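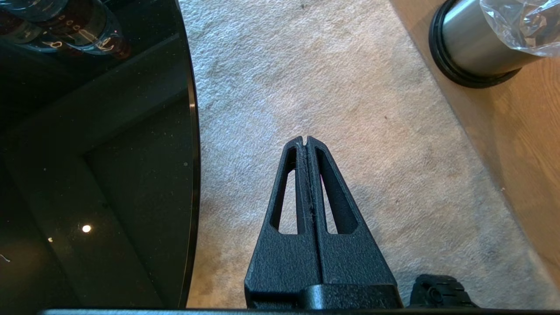
Gripper Care and Setup: Frequently Asked Questions
Flotik Shared Equipment Service
Last revised Jul 27, 2021

This page answers the questions most often sent to the equipment desk about the two-finger gripper on the Briradik arm. It applies to arms placed in home-like rooms as well as to the bench unit. For questions about the arm controller, please see the controller page.

Who may service the gripper?

Any registered user may clean the fingers and carry out the closing check. Removing the fingers, adjusting the mount or opening the base block is reserved for staff who have completed the maintenance session. Sessions are led by Soledad Lorente and are offered on request. Users who are unsure which group they belong to should ask before removing any screw.

How often should the fingers be cleaned?

Before the first run of each day, and again whenever the arm has been working close to carpet, bedding or clothing. Looped carpet is the most frequent source of trouble in our rooms. Pale fibers and lint tend to cling to the inner edges of the fingers, along the seam, and are easy to see against the black material once the fingers are brought together.

What is the correct cleaning procedure?

Move the arm to the service pose and put the controller in hold. Open the fingers fully. Pick off long fibers with plastic tweezers, then brush the inner faces from the base toward the tip with the soft brush kept in the kit. Wipe the outer faces and the edges of the windows with a dry lint-free cloth. Close the fingers and look along the seam. Repeat if any lint remains.

Do not use compressed air. It drives fibers down into the base block, and the block then has to be opened by staff.

May I use alcohol or a household cleaner?

A cloth lightly dampened with water is permitted for sticky marks. Alcohol, glass cleaner and anything containing wax are not. The fingers have a fine, slightly rough surface that is part of the grip, and wax residue in particular has caused smooth objects to slip. If a mark does not come off with water, leave it and send a note to the desk.

How do I carry out the closing check?

Command a full close at low force with nothing between the fingers. When closed, the two fingers should form an even taper, and their ends should meet with only the small V-shaped notch showing between them. Slide a strip of ordinary office paper against the seam from the side at three heights. It should not pass through. If it passes at the tip only, clean the fingers and try again. If it passes at the base, stop and report the unit.

Is the notch at the tip a sign of wear?

No. The notch is present on new fingers of this pattern. Wear appears as a rounding of the corners on either side of it, or as one finger standing higher than the other. Staff measure the tips during the regular inspection.

The window in one finger looks narrower than the other. Has a finger been fitted incorrectly?

Not necessarily. The windows lie at an angle, and a small difference in apparent width is common when the gripper is viewed from the wrist camera. Compare the finger bases instead — both should sit flat and level against the block. If one is raised, report it.

When are the fingers replaced?

Fingers are replaced as a pair at 2,000 recorded hours, or earlier if a crack is found at the narrow end of a window. A single finger is never replaced alone. The pair removed in February had reached its limit without visible damage and was replaced on schedule.

How is a new pair fitted?

For trained staff, the order of work is as follows.

1. Put the controller in hold, switch off arm power and attach the lockout tag.
2. Support both fingers by hand and remove the mounting screws, left side first.
3. Wipe the flat faces of the base block. No grease is to be applied to these faces.
4. Seat the new fingers and start all screws by hand before tightening any of them.
5. Tighten with the preset driver marked 5.
6. Restore power, run the homing routine and carry out the closing check.
7. Record the part numbers in the log and have a second person sign the entry.

Yoshinori Noguchi holds the preset drivers and the spare pairs.

Does the room need to be prepared before the arm is used near the floor?

Yes. Straighten rugs so that their edges lie flat, and take up loose threads. Plastic bags and liners hanging over the top of a bin should be tucked in or removed if the bin is within reach of the arm. Glass tabletops require additional clearance at the edge, and the speed limit for low work should be left on.

Vacuuming is the responsibility of the group using the room.

The wrist camera shows the fingers off center. Should I adjust it?

Please do not. Camera position is set during calibration, and any change to it means that calibration must be repeated. Send a still from the camera to Lorna Lagman, who will compare it with the reference view on file.

What should I do if the gripper stalls while closing?

Press hold. Check for fibers or a small object at the base of the fingers and remove what can be reached with the tweezers. Clear the fault once. If the stall returns, do not clear it a second time — tag the unit and leave it in the service pose.

How do I report a problem?

Use the form at the equipment desk or call extension 3226 during working hours. Give the room, the task being run and the result of the last closing check. Reports are reviewed by Keegan Rewi each morning. Urgent reports outside working hours should go to the duty phone posted beside the controller.

Related pages
Controller start-up and shutdown
Booking a maintenance session
Lockout tags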